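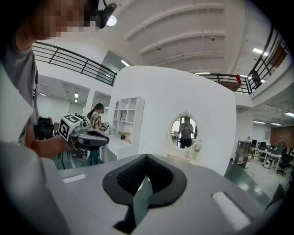

Stidia sells its hand-held gripper kit as a matched pair, with a head camera as an option, and the review set arrived at our Wurnton office in September. Each unit weighs 872 grams with the battery in, light enough for a morning but noticeable by mid-afternoon. The body is white and gray plastic, and tracking relies on a black and white marker cube mounted on top of the gripper. A cable hangs below it, and on our units it caught on desk corners until we clipped it to a sleeve. The head camera carries its own small light, bright enough to bother whoever is standing opposite.

Calibration took 52 seconds per gripper. Over 200 recorded grasps, tracking dropped out four times, always when a forearm passed in front of the cube. The black rubber pad held mugs and boxed cables well, and smooth pens less so.

The Garside software that ships with the kit is the weaker half. Export is slow, and it refuses sessions longer than 2000 frames without a manual split. Plevcombe's rival set handles long sessions better but has no head camera — a real gap for two-handed work. Stidia says a fix is in testing. Spare pads are sold in pairs, and the charger is extra.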